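Hi Firouzeh,

February update from the Aditz chores project, a bit shorter than usual (half my month went into the grant renewal!).

You asked whether we're any closer to a machine that can clear up after a family. Closer, yes. I wouldn't let it near my own kitchen yet. We logged 1,544 pick-ups this month and 1,326 of them ended with the thing in the right bin, which I'm pretty happy with. Hard stuff like cups is going well. Soft toys are slower, and the arm still likes to squeeze a thing, think about it, and squeeze again.

Declan Mulcahy has rewritten the part that decides where to grip, and we'd like to run it for 4,000 tries before the spring review. Folding is still a mess, so please don't promise the Lengyel people any towels.

Money: we're $500 under on parts, and I'd like to put that toward spare finger pads if you're okay with it. A yes by email is plenty. Next up is the toy bin test, soft things only, with the lid off.
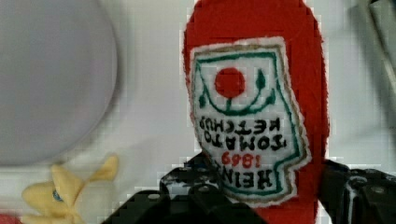
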